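By Jamila Paul
04/11/2021

The last family to leave Tukden took with them a kitchen table, two goats and the school bell. Everything else stayed for the winter. When I came there first, in March, the snow was still lying against the doors and one could walk the whole upper street without hearing anything except the water under the ice.

The village stands at 1285 meters, on the side of the valley that gets the sun late. For generations people here moved twice a year. In autumn they went down to the houses near the river, and in spring they went up again with the animals. It was a hard habit, but it gave a shape to the year. Every family had two stoves, two beds for each person, and very few things in between, because all that was in between had to be carried.

Romain Gaillard grew up with this and still keeps it. He is one of 23 people who make the move, and he makes it on foot although the road now goes nearly to his gate. "My mother had a list in her head," he told me. "She never wrote it. She stood in the door and looked at the room, and she knew what was missing on my back." He laughed, and then he showed me how the strap should sit, high on the shoulders and a little loose at the waist.

The walk takes seven hours with a load. I did it with him in spring and it took me longer. We stopped at the chapel, at the spring, and at a flat stone where, he said, it is bad luck not to sit down. I sat down gladly. He ate bread and an onion and talked of the price of hay.

What interested me was what people choose to carry. I had expected blankets and tools. But blankets stay, and tools stay, each house has its own. People carry flour, seeds, medicine, the papers of the house, and usually one thing which has no use. Gaillard carries a small radio that stopped working in his father's time. His neighbor carries a mirror. I asked her why she did not buy a second mirror, and she looked at me as if I had asked why she did not buy a second face.

The children of these families live in the city mostly, and they move too, but in another way. A young couple from Tukden have had three apartments since their wedding. They hire a van from a firm called Zirkell and it is finished in one morning. They told me they miss the list. In a van you can put everything, so you never have to decide.

I thought of them often when I came home, because I also was changing apartment this year. My grandmother used to say that a house is learned by the hands first, and in Tukden I had seen it was true: Gaillard finds his matches in the dark, in both houses, on the same side of the stove. In a new place the hands know nothing. I have white shelves now, square compartments with little dark screw holes in the dividers, and for many evenings I could not decide what should go in the middle one of the top row. Gaillard would have known before he put down his bag. He goes down again soon, with the flour and the radio, and I have asked if I may walk behind him.

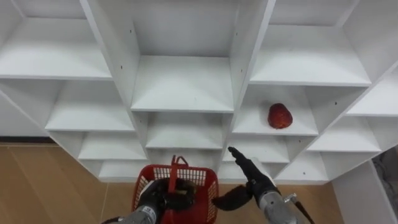
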